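Coswood Tidy: data card

Version notes, what is in the box, and a fair amount of disappointment, maintained by Hemant Kanaujia.

Summary

Coswood Tidy is a set of recordings of a two-armed robot putting a living room back in order. Each recording covers one chore, start to finish or start to giving up. There are 757 episodes, and in 543 of them the chore got done by the standard described under Scoring. Please read that section before you quote the success rate in a slide. The standard is generous.

The question behind the set is whether a general-purpose machine can do the small jobs a person does on the way to the kitchen without noticing. A cushion is on the floor, so you put it back on the chair. The answer so far is "sometimes, if you have the afternoon free."

What the chores are

Cushion to seat. Pick a cushion up off the floor and leave it on a chair. This is the largest group and the one we expected to finish in a week.

Blanket fold. Any fold counts. We started with a definition of folding and withdrew it.

Magazine stack. Loose magazines into one pile on a low table.

Slipper pair. Two slippers side by side, toes the same way. Toes the same way was added later and cost us dearly.

How it was collected

All episodes are teleoperated. A person wearing tracked gloves sees through the robot's head camera and moves the arms. So when you read that a chore failed, bear in mind that a grown adult with a graduate degree was driving. The policies trained on this data do worse, as you would hope for the sake of the adult.

An episode is capped at 69 seconds. At the cap the operator stops wherever the hands happen to be. Cushion to seat takes a person on foot two seconds, three if they have a bad back.
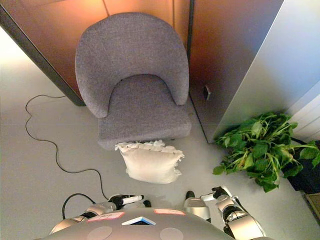 Soft things are the trouble. A plump cushion has no handle and no rigid edge, and when one hand pushes from the left it slides off to the right until something stops it. Operators settled on two approaches. The scoop goes in low with both hands and squeezes. The pinch takes a corner and hopes. The scoop is slower and wins more often. The pinch looks much better on video, which explains why you have seen it in everybody's demo reel.

Fringe and ruffles deserve a paragraph of their own. Fingertips close on the trim, the gripper reports a firm grasp, and the rest of the cushion stays where it was. We label these episodes "trim grasp" so that you can filter them out, or study them if that is your idea of fun.

Scoring

A chore is done if the object is in the right place when the hands let go and is still there five seconds later. Upside down is fine. Leaning is fine. Hanging half over the arm of the chair is fine if it stays put. Hemant scored everything, then scored 60 episodes again on a Sunday without looking at his first answers, and disagreed with himself on four.

Contents of each episode

Head camera video, joint positions for both arms, hand commands, a one-line task instruction, the outcome label, and a free-text note from the operator. The notes are unedited apart from the swearing.

Splits

Train and test are split by room layout. The Festhorpe layouts are test only. If your model has seen Festhorpe, your numbers are very nice and we don't want them.

Known problems

Hand commands run slightly ahead of the video in the earliest batch. The Dalisay converter fixes it; the Skemov one makes it worse.

Shiny floors confuse depth estimates. Several depth models we tried found a second room underneath the first.

Blanket episodes are too few to train on alone. Operators kept volunteering for slippers.

Intended use

Research on two-handed handling of soft household objects. Please don't use it to argue that home robots arrive next year, or that they never will. We had hoped to settle the matter ourselves and got as far as the cushion.

Changes

1.2: trim grasp label added, duplicate slipper episodes removed.
1.1: outcome labels corrected after the Sunday rescoring.
1.0: first release, with a folding definition, since withdrawn.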